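Student projects > Robotics club > Table-setting task
Started by zoi_k, April

zoi_k
We have 148 recorded runs with the hand-held gripper so far and the target is 1000. Most are plates and cups. Cutlery is where we lose time. Does anyone mind if we drop knives and do forks only?

manlok
I'd mind. The task sheet says a full place setting. A fork on its own isn't one.

fp_wu
Agree with Zoi for now. When the fork and knife lie close together the fingers catch both. I threw away almost 60 runs for that.

manlok
Then start them further apart and bring them closer once people have had practice. You don't need to cut the knife.

zoi_k
Further apart makes it too easy though. On a real table they're next to each other.

Rogerio S.
Can I ask about the cloth? The white one is very bright under the lamp. Kuo-hua wanted a grey one.

kuohua
Still do. Steel on white is hard to pick out. The Vedico team used dark felt last term.

fp_wu
Steel on white looks fine to me, and I've watched a lot of it. Leave the cloth.

zoi_k
OK. Both utensils stay, white cloth stays, 2 people per session so one can reset the table. Man-lok, please write up the spacing before the next one.

manlok
Will do tonight. Current layout attached.

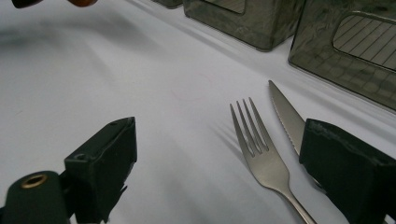
Fork and knife between the gripper fingers, boxes at the back

Contact the moderators | © Prerkach Student Robotics | Back to top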